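Kateo gripper pads and cable kit: eight weeks in, one fault I can't forgive

Posted 26 December 2025

Right, I've been promising this review since the beginning of November and the mince pies are finally running out, so I've lost my last excuse. The product is the Kateo upgrade kit for small two-arm table setups: a pair of replacement gripper finger sets, two cables, a handful of clips and the little program that goes with them. I paid 463 euros for it from Sandhu, with postage on top. Delivery was quick and the box was packed beautifully, every bag labelled, and I was ready to love it.

And for the first fortnight I did! We use our pair of arms for everyday tidying jobs – pack the school bag, put the book away, stack the plates – and the old fingers had always been hopeless with anything soft. They'd pinch a bit of fabric and then slide off it. The Kateo ones have a bit more bite at the tips and they took hold of zips, straps and floppy covers in a way that had me calling people over to watch. Fitting took me an evening, mostly because I'm slow with tiny screws. If you've changed fingers before you'll be done much sooner.

Then came the fault. I'll tell it in order because I've had a couple of emails asking whether it's the same thing they're seeing.

The left arm was reaching across to pull a bag towards it, an ordinary move that it had done plenty of times before. It got hold of the side of the bag, the gripper closed, and then it simply wouldn't let go. The program on my screen said OPEN. The fingers were very much shut. Meanwhile the arm carried on with the rest of its routine as though it had nothing in its hand, swinging back towards its base and dragging the whole bag along with it, plus a book that had been lying underneath. I hit the stop button when the bag was well on its way to the other arm. Nothing broke except a zip pull (and my mood).

I put it down to bad luck, restarted everything and carried on. Silly of me. It did it again the next morning, and this time it was holding a plate. 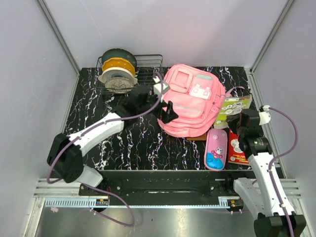

So I started keeping a proper log, which I should have done from day one. I ran 761 grips over the following weeks, split between hard things and soft things, and had 15 stuck closes. All of them were on the left arm, and all of them came when the arm was stretched a long way out. Close to the base it behaved perfectly. That pattern made me suspicious of the cable more than the fingers, and sure enough, if I held the arm out at full reach with the power on and wiggled the plug at the gripper end, I could make the signal drop out whenever I liked.

Nele Vermeulen had a look at it with me and spotted what I'd been missing. The plug has a latch, and the latch on my left cable was seated but wasn't gripping. When the arm stretches out the cable pulls, the plug shifts by a hair, and the open command never arrives. Fine, cables have bad days. What bothers me is what the Kateo program does about it, and the answer is nothing at all. It doesn't ask the gripper where its fingers are. It sends the command, assumes the best and moves on to the next step. The status light in the corner stays a cheerful green throughout!

I think that's a safety problem, and I'd say so even if the rest of the kit were perfect. With a school bag it's funny. With a plate it's a mess on the floor. With somebody's sleeve I don't want to think about it. These are small arms but they are stronger than they look, and an arm that thinks its hand is empty will pull as hard as it likes.

I wrote to Kateo and got a reply from Karine Lapointe, who was friendly and quick and didn't try to tell me I'd fitted it wrong. She sent a replacement cable free of charge, along with a settings file that turns on a position check after each grip. It was already in the program, just switched off when you install it. Why on earth would you ship it switched off? I asked, and was told it slows each move down a little. It does. I timed my plate routine with and without it and the whole thing took 10 seconds longer, which I will happily give up.

Since the new cable went in I haven't had a single stuck close. I've also added a clip just behind the gripper so the cable's weight hangs from the arm and not from the plug, and I'd do that on both sides whatever kit you buy. Leave yourself some slack when you do it. My first go was too tight and the wrist couldn't turn all the way round.

A quick word on the competition, as I know someone will ask. I borrowed a Plolard set for a weekend. The fingers are clumsier on fabric and they're uglier, but the plug screws in and the program stops dead if the gripper doesn't answer. I tried pulling the cable out mid-move (with my other hand on the stop button) and it halted straight away. Jello do a cheaper set as well but I've not had my hands on one, so no opinion there.

If you've already got the Kateo kit: turn the check on today, tug gently on both plugs with the power off, and try a few grips at full stretch with something soft you don't mind losing. Keep a hand near the stop while you do it.

Fingers: five out of five, really lovely.
Cables: two. The replacement feels firmer but I've only had it a few weeks.
Program: two, and it goes up to four the day that check is on from the start.

Overall I'm giving it three stars and I'm keeping it, mainly for the fingers. I'll update this if the latch goes again.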